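4. Montaje de las torres

Antes de empezar, lea el capítulo entero. Sabemos que no lo hará, de modo que las cautelas se repiten donde más falta hacen.

4.1 Elegir la mesa

El juego Torvik se monta sobre cualquier superficie plana, firme y lo bastante despejada para que quepan las torres y también las que se caigan. Una mesa redonda de pedestal queda muy bien, pero tiene un solo pie, y toda persona que se apoya en el borde para ver mejor acaba participando en la construcción.

1. Retire tazas, llaves, correspondencia y cualquier cosa por la que vaya a sentir pena.
2. Apoye las dos manos en la mesa y empuje con suavidad. Si cabecea, calce el pie o busque otra mesa. Un cartón doblado sirve; el manual de otro juego también.
3. Pase un paño seco. Las migas son pequeñas hasta que tienen cuatro cubos encima.
4. Mire de dónde viene la luz. De lado ayuda a ver si un cubo está girado. Con el sol de cara se construye por intuición, y la intuición tira muchas torres.

NOTA: El mantel está desaconsejado. Ulla Berge, que redactó la primera edición de este manual, lo permitía «si está bien planchado». Recibimos cartas.

4.2 Torre corta (tres piezas)

1. Ponga en la base el cubo blanco de borde negro grueso. El cuadrado negro impreso debe quedar a la vista en una cara lateral.
2. Coloque encima el cubo azul. Alinee las aristas a ojo, agachándose hasta la altura de la mesa. Desde arriba todo parece recto.
3. Corone con el cubo rojo anaranjado.
4. Suelte. Este paso se omite con frecuencia: hay quien conserva dos dedos en la torre «por si acaso» y luego la derriba al retirarlos.

Si la caja le trajo dos cubos azules y ninguno blanco, escriba a Koller indicando el número de lote. Entretanto puede usar cualquier otro cubo del mismo tamaño.

4.3 Torre con tapa (cuatro piezas)

Es la que da más trabajo, por culpa de la pieza alargada, que sobresale y tiene opiniones propias sobre el equilibrio.

1. Asiente el bloque gris pequeño. Es la pieza más discreta del juego y la única que se pierde siempre debajo del sofá.
2. Encima, el cubo verde amarillento.
3. Sobre este, el cubo magenta.
4. Remate con el bloque verde plano y alargado, tumbado. Bájelo en horizontal y busque el punto medio antes de soltarlo.

CAUTELA: No corrija la tapa empujándola por un extremo. Levántela entera y vuelva a posarla. Ebbe Strömberg, de nuestro taller de Terau, sostiene que con un golpecito seco basta. Tiene 12 años de experiencia y recoge muchas piezas del suelo.

4.4 Piezas sueltas

1. Sitúe el cubo del pájaro rojo entre las dos torres. Puede quedar medio tapado por la torre con tapa; no afecta al montaje, aunque hay niños que presentan una reclamación formal.
2. Deje el cubo verde vivo solo, por delante de los demás bloques. Es el último que se coloca y el primero que se retira.
3. Compruebe que queda sitio alrededor de él para cogerlo sin rozar nada. 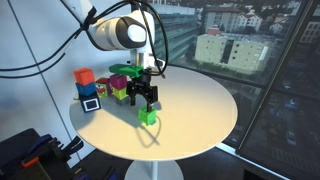
4.5 Retirar el cubo verde

1. Acérquese desde arriba. Por el costado se llega antes, generalmente a la torre equivocada.
2. Sujételo por dos caras opuestas, con la fuerza justa.
3. Súbalo en vertical hasta superar la altura de la tapa. Solo entonces desplácelo.
4. Fíjese en las mangas. En las pruebas de Drirnia contamos 55 derrumbes por manga, bufanda o codo, una cifra que nos llevó a cambiar el texto de la caja.

CAUTELA: Si una torre empieza a inclinarse, no intente atraparla. Caerá una torre. Si intenta atraparla, caerán 2.

4.6 Recogida

1. Desmonte de arriba abajo, pieza a pieza. Barrer la mesa con el antebrazo es más rápido y anula cualquier simpatía de los vecinos de abajo.
2. Limpie las caras impresas con un paño apenas húmedo. Sin alcohol ni estropajo.
3. Guarde el bloque gris primero.

Texto revisado por Liv Kristiansen. Sustituye a la hoja de noviembre, en la que los pasos 3 y 4 de la torre con tapa aparecían intercambiados.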